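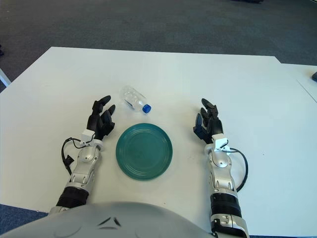

Itzel Tovar replied on Wednesday that the round plates still rock on the tables in the lunch room, and that she wants to know if the plates are bad or the tables are.

**Ticket:** 105
**Item:** plates, round, teal-green, ringed surface (Luvska)
**Site:** Mallgate, lunch room
**Status:** open, waiting on supplier

**Reported problem**
Plates wobble when you cut food on them. Bottles left on the same tables roll if they get knocked over. Started in September when the new plates came in.

**Log**

8:40 – Put a level on the white table by the window. Slightly low on the door side. Turned the foot on that leg until the bubble was centered.

9:15 – Laid a capped water bottle on its side and let go. Stayed put. Same result at the other end of the table.

9:30 – Tried plates from the open carton, 11 in all. Four rocked when pressed at the rim. Turned those four a half turn and they rocked the same way, so I don't think it's the tabletop.

10:05 – Put the four on the counter by the sink. Still rocking. Set them aside with tape on the bottom.

**Comment, Nicanor Ocampo**
Have they been going through the hot cycle? The old ones from Wurnska warped when we did that.

**Reply**
Two of the four came straight out of the carton and had never been washed. Can't speak for the other two.

**To do**
- Check the rest of the order (200 plates)
- Send Luvska the count and ask for replacements
- Level the other tables, Begoñe has the wrench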